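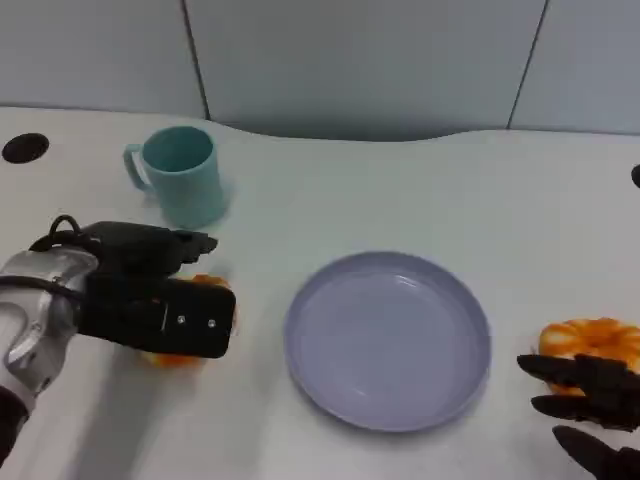

Faut-il cinq doigts pour poser une viennoiserie dans une assiette ? Une pince à deux mors suffit dans la plupart des cas, et la main à doigts devient intéressante quand l'objet s'écrase, roule ou se présente de travers.

Temps de lecture : 5 min
12 partages · 2 commentaires

Notes d'intervention, « Pinces contre mains : ce que nous avons essayé chez Genier »

(Entrée. Ne pas s'excuser pour le projecteur. L'an dernier je l'ai fait, et c'est la seule chose dont on m'a reparlé au café.)

Bonjour à tous. Je travaille sur la préhension chez Genier, autrement dit je suis payé pour regarder des machines attraper des choses que mon fils attrape sans lever les yeux de son téléphone. Je vais vous parler d'une comparaison menée au printemps, commencée en mars avec un calendrier très optimiste dont je garde une copie encadrée.

Trois candidats. La pince parallèle Joltberg, deux mors, un moteur, aucune conversation. La ventouse Thammasiri, que tout le monde adore jusqu'au premier glaçage. Et la main noire à plusieurs doigts que vous avez sous les yeux, montée à gauche comme à droite.

(Laisser la photo. Ne pas tout commenter, ils savent regarder.)

La tâche tient en une phrase : prendre les deux pièces orange et les mettre dans l'assiette. Le mug turquoise n'a aucun rôle dans la tâche. Il est là pour être renversé, et plusieurs versions du contrôleur s'y sont employées avec zèle. L'assiette est basse, avec un rebord, et le rebord est un adversaire sérieux : trop bas, on le cogne ; trop haut, on lâche, et l'objet fait ce qu'il veut.

Regardez la main gauche. Elle tient sa pièce, et de la pièce on ne voit presque plus rien. Voilà le premier sujet de cet exposé : la main cache exactement ce que la caméra de tête voudrait voir. Avec la pince Joltberg, on garde une bonne vue de l'objet pendant la prise. Avec la main, le contrôleur travaille de mémoire, comme moi dans ma cave.

Birgit Pfeiffer avait proposé une caméra au poignet dès la première réunion. J'avais répondu que ce serait du luxe. Elle a eu l'élégance de ne me le rappeler que dans le compte rendu, en gras.

(Pause. Boire.)

Les chiffres. 951 essais exploitables, tous préhenseurs confondus. « Exploitables » veut dire que quelqu'un avait pensé à lancer l'enregistrement. Je ne vous montrerai pas de taux de réussite global, parce que mélanger une prise franche et une prise rattrapée du bout d'un doigt donne un joli nombre qui ne sert qu'à faire des diapositives. Si vous y tenez, venez me voir après, je vous donnerai les tableaux et vous regretterez.

La pince, donc. Rapide, prévisible, facile à recaler. Sur une pièce ronde posée à plat, elle serre les flancs et on passe à autre chose. Elle marque un peu ce qu'elle touche. Pour un boulon, personne ne réclame. Pour un beignet en vitrine, le client de Plesirstead réclame, et par écrit.

La ventouse : elle a été parfaite sur l'assiette vide. Passons.

La main. Elle enveloppe au lieu de pincer, et elle pardonne une erreur de position que la pince transforme en collision. En échange, il faut régler chaque doigt, décider lequel touche en premier, et accepter que le pouce ait des opinions. Notre première loi de commande fermait tout en même temps. Résultat : les doigts poussaient l'objet avant de l'avoir entouré, et il partait vers le bord de la table.

À droite sur la photo, les doigts sont encore ouverts, au contact visuel de la pièce rayée. C'est le moment que je préfère et celui où l'on perd le plus de temps. Reinhold Gerlach a fini par séparer l'approche et la fermeture en deux contrôleurs distincts, avec un court palier à 100 millisecondes entre les deux. Il appelle ça une architecture. Moi j'appelle ça retenir son souffle. Cela marche mieux, nous n'avons pas la même facture horaire.

(Si quelqu'un demande pourquoi pas de l'apprentissage de bout en bout : dire que nous l'essayons. Ne pas soupirer.)

Un mot sur les câbles, sujet méprisé. Vous voyez la boucle noire au-dessus du poignet gauche. Un câble trop court bride la rotation, un câble trop long va se promener. Nous avons changé cette longueur plus souvent que le logiciel, et aucun article de conférence ne nous en remerciera.

Ce que nous faisons maintenant : pince Joltberg par défaut, main à doigts pour les pièces fragiles ou mal présentées, caméra au poignet sur les deux. Oui, Birgit.

Reste la question du changement d'outil en cours de cycle, que je n'ai pas réglée. Le changeur que nous avons essayé prend 12 secondes, ce qui est long quand on regarde et interminable quand on facture. Si quelqu'un dans la salle a mieux, je suis au fond près des thermos jusqu'à 16 h.

(Questions. Répéter chaque question au micro. Ne pas donner la parole à Reinhold en premier.)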